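Furkar drops its evening newscast, promises "more news than ever"

23 October 2018

Regional broadcaster Furkar will end its nightly half-hour newscast in December and replace it with what it calls a rolling news service, made up of 3 short bulletins a day and a phone app. The company told staff on Monday that 5 on-air positions will go. It did not say whose.

The announcement used the word "expansion" four times. On paper the new bulletins add up to 15 minutes a day, half of what viewers get now. Asked how that squares with "more news than ever," a spokesperson pointed to the app, which has not been released and has no launch date.

Furkar bought the station from Idier two years ago and said at the time that the newsroom would be left alone. The Tumora bureau closed the following spring. Its reporters were moved to the main office, and coverage of the town council there has been thin ever since — most weeks there is none at all.
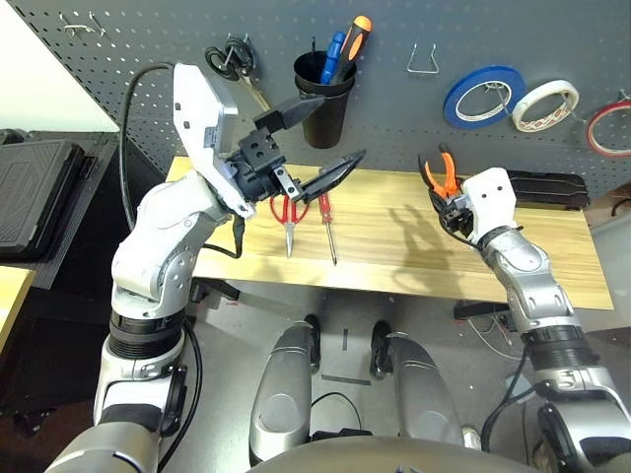 Viewers who wrote in to the station's page were mostly unconvinced, one of them saying that she had watched the newscast every night since it started and would not be getting an app to find out whether the school bus was running. Another asked why the weather segment always seems to survive these things.

A petition to keep the newscast had 1,654 signatures by Tuesday morning. Furkar says it "values the feedback," a phrase it also used about Tumora.

The company blames falling ad sales but has not released any figures for the station. The Räsänen group, which made a similar switch at its own stations, has said its bulletins are doing well. It has not published ratings either.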